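Community Kitchen Help > Baking > Quick breads and loaves

Banana bread sinks in the middle every single time. What am I doing?

Posted by Brian Bakilana, September 30, 2019

I have been asked to bring banana bread to my in-laws' for Thanksgiving. I should say at the start that nobody asked for banana bread specifically. My mother-in-law said "bring something simple", and I heard a challenge.

I've now made four loaves. All four have a trench down the centre deep enough to hold a spoon upright. The edges are done, the ends are frankly lovely, and the middle is the texture of wet grout. My kids have started calling it the canoe.

Details, as I know you'll want them:

Flour is plain all-purpose. Three bananas, black as boots, from the freezer. Half a cup of melted butter, a cup of brown sugar, two eggs, a teaspoon and a half of baking soda, a bit of salt, a splash of vanilla. Metal loaf pan, the standard size as far as I know, inherited with the house. Oven is set to 350 and I bake for 60 minutes because that's what the recipe says. The recipe is on an index card in my aunt's handwriting and she's not the sort of person who wrote things down wrong.

I thaw the bananas on the counter in a bowl and mash them right in with whatever juice has come out. I mix with an electric beater until it's smooth, as lumps bother me.

Things I have tried so far: a different rack, a different brand of baking soda, opening the door at the halfway mark to check on it, and swearing. The oven is a Sustatus that came with the kitchen. It has a light that works and a clock that does not.

I have until the long weekend to fix this. I'm also happy to be told to buy a pie.

Brian

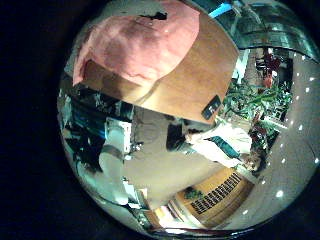 Pink cloth on the board.

Replies (3)

Kimutai Koech wrote:

Don't buy a pie yet. You've got at least three problems and they're all cheap to fix.

First, the banana juice. Frozen bananas give up a startling amount of liquid when they thaw, and if all of it goes in the bowl you're making a batter that the flour can't hold up. Thaw them in a sieve over a dish. Pour the juice into a small pot and simmer it down until it's syrupy, a couple of tablespoons at most, then let it cool and add that. You keep the flavour and lose the swamp. If you can't be bothered with the pot, give the juice to somebody's smoothie and carry on. Then measure the mash. "Three bananas" on an old card could be three of anything, and bananas vary. You're after a cup and a quarter, maybe a touch more.

Second, put the electric beater back in the drawer. I know about the lumps. I have feelings about lumps too. Beat the eggs, sugar and butter as hard as you like, but once the flour goes in, use a spatula and stop when you can't see dry streaks. If you beat it smooth you toughen it up and whip in a lot of air, and the loaf rises like it's got somewhere to be and then falls down before the centre has set.

Third, a teaspoon and a half of soda is too much for one loaf. Go with one level teaspoon. Level, with a knife across the top. Too much soda gives you the same big rise and collapse, plus a faint taste of soap around the crust, which you may have been politely not mentioning.

Now the oven. I would bet my good whisk that it's running cool or swinging about. Get an oven thermometer, the dumb kind that hangs off the rack. Mine is a Samano and it's been in there so long I can barely read it, but any of them will do. Preheat for longer than you think you need to, then look at what the thermometer says, and go by that and not by the dial. Mine told me my 350 was really closer to 320, and I'd been blaming my eggs for years.

And please leave the door shut! No peeking until the 50 minute mark. Opening it halfway through lets out a great whack of heat at the very moment the middle is deciding what to do with its life.

When it's time to check, forget the clock. Poke a skewer in right at the deepest part of the centre, not off to the side where it's always done. A few damp crumbs is fine. Shiny batter means ten more minutes, and if the top is getting too dark by then, lay a piece of foil loosely over it. My loaves regularly take an hour and ten. Your aunt probably had a hotter oven, or a wider pan, or both.

If you own a probe thermometer, pull it somewhere just past 200 Fahrenheit in the middle. It feels a bit clinical for banana bread but it ended all arguments at our house.

Last thing: let it sit in the pan for 10 minutes, then turn it out on a rack. Left in the pan it steams itself soggy, and then you'll be back here asking about the bottom.

Muli wrote:

just use muffin tins. cant sink in the middle if theres no middle

Brurkgate wrote:

Kimutai has most of it, though I'd argue about the order. Check your pan before you do anything else. There are two sizes of loaf pan floating around in the world, and they look identical until you put one inside the other. The smaller is 8 and a half by 4 and a half, the larger is 9 by 5. A recipe meant for the larger one, poured into the smaller, comes out tall, dark at the edges and raw in the heart, and that's your canoe exactly. Measure across the top on the inside. If yours is the small one, fill it no more than two-thirds and put whatever's left into a ramekin. The ramekin is for the cook. This is tradition as of now.

I disagree slightly about the soda. I'd go with one teaspoon as well, but if your brown sugar is the dark kind and your bananas are truly black, a pinch over won't hurt you. I wouldn't lose sleep.

I'd also suggest making it the day before. Banana bread is better on the second day, wrapped up tight once it's fully cool, and you won't be standing in your in-laws' driveway with a hot loaf in a tea towel wondering about the middle. I once cut into one at the table in April, for Easter, in front of eleven people, and it slumped. My brother-in-law asked if it was a dip. He still brings it up.

If it sinks again in spite of everything, cool it completely, slice it crosswise, and fry the slices in butter. Fill the trench with whipped cream first if you're feeling bold. I've served it that way on purpose and been asked for the recipe.

Brian Bakilana commented:

Update. The pan is the small one. I measured it twice and then went and stood in the yard for a bit.

The thermometer is on order. In the meantime I drained the bananas and got nearly half a cup of liquid out of three of them, which explains a lot about the grout. Went down to one teaspoon of soda, mixed by hand, kept my paws off the door. It took an hour and twelve minutes. There's still a dip, but it's more of a dimple, and the skewer came out with crumbs on it for the first time this month. The kids have downgraded it to a kayak.

Will borrow my neighbour's bigger pan for the real one. Muli, the muffins are plan B, and I'm a little annoyed at how good a plan it is.

Kimutai Koech commented:

A kayak is progress. Let us know what the thermometer says, and butter the corners of the borrowed pan well, other people's pans always stick.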